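Print this message | E-mail this message to a friend

[bagpick-list] Re: How many demonstrations before we call it enough?
Posted by Leonie Ostermann, 7 February 2019

Helmut Hellwig wrote:
> We are now at 218 good episodes on the bag task and the Skaravik
> people tell me they stopped at 200 and were happy. My proposal is
> that we carry on to 3000 with the same setup, same bag, same toys,
> and let the policy sort itself out. More data has never hurt anyone.
> If there are no objections I will book the arm through October.

Helmut, I object, or at least I'd like to slow down before anyone books anything.

I don't believe the Skaravik number means what you want it to mean. They were picking single blocks off a tray, one block at a time, with a clear view from above. They could have stopped at 200 or at 20 and I doubt the success rate would have moved much. A bag is another kind of problem. The walls hide things, the contents shift whenever you touch them, and the arm gets in its own way.
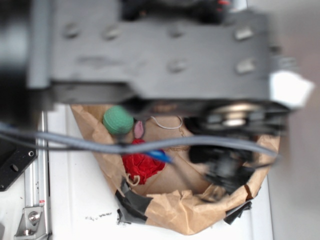
My first complaint is about how we label. Brurkdale's script marks an episode good if the operator pressed the green key at the end, and that's all it checks. I went through a batch frame by frame and found long stretches where the fixed view is no help at all. With the arm swinging across the top of the bag, the whole plate is a smear and so are the fingers, while the red item and the green ball stay readable lower down. A learner given that view alone has to guess what the fingers are up to. If we're going to keep those frames, fine, but then the wrist view has to carry the load, and I haven't seen anyone test whether it can.

Second complaint, and it's the bigger one: variety. You say same bag, same toys, as if that were a virtue. I've watched enough of these to know the bag by heart. The rim is rolled down and held with black tape, so it can't fold over and surprise anybody. Take the tape off and I'd bet my lunch the policy falls to bits. Kettler made the same mistake with their drawer task, and what they got was a very good model of one drawer.
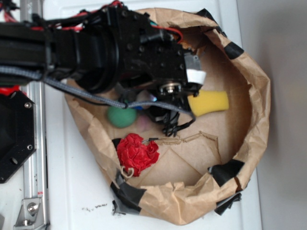 WHAT I'D DO INSTEAD

Stop where we are. Train on what we've got, with a held-out bag that isn't in the training set, and look at the result before collecting another episode. If it fails on the held-out bag, 3000 more of the same won't fix that. If it works, you can tell me I was wrong and I'll buy the coffee.

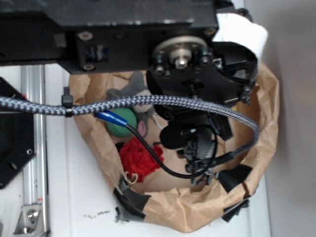 Choice of objects needs a proper look too. Eltitz picked the toys and I've asked twice how, with no answer that satisfied me. Soft things forgive a bad grasp and hard things don't, and I can't find anything in our notes about the mix. Then there's cord. The grey plush has a thin white string on it, and once you add the arm's own cables sagging over the mouth of the bag, there's plenty of thin stuff in view that a vision model could latch onto for the wrong reason. I'd want at least one run of episodes with a stringless toy in the same colour, just to see if the policy is finding the animal or finding the string.

The operators are the other thing. We have 2 of them. Both learned from the same person, both come in from the same side, and both go for whatever is easiest first. That isn't a complaint about their work, which is careful. It does mean the order of picks is close to fixed, and a learner will happily memorize an order. Could we draw the target at random and have it read out before each start? It'd be slower. I'm all right with slower.

On the wrist footage, I'm more hopeful than I was, but only a little. It gets you close to the item, and there are moments when you can tell what's between the fingers.
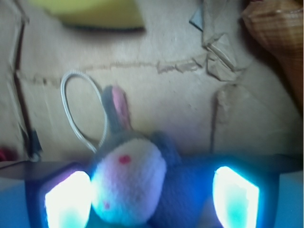
What it doesn't give you is any judgment of whether the hold is a decent one. A toy between two pads can be pinched by a bit of fluff or held properly round the middle, and from a soft picture I often can't say which. We log gripper width and throw away everything else. Could whoever looks after the logging please keep the motor current as well? I asked for that before the last batch and it went nowhere.

So, my vote is no on the booking – for now. I'd like to hear from the Brurkdale side about the labelling script, and from Helmut about what exactly he expects episode 3000 to teach that episode 218 didn't. A plot would do. I'm tired of arguing from hunches, mine included.

Leonie

Contact the list owner | Copyright remains with the individual posters | Back to top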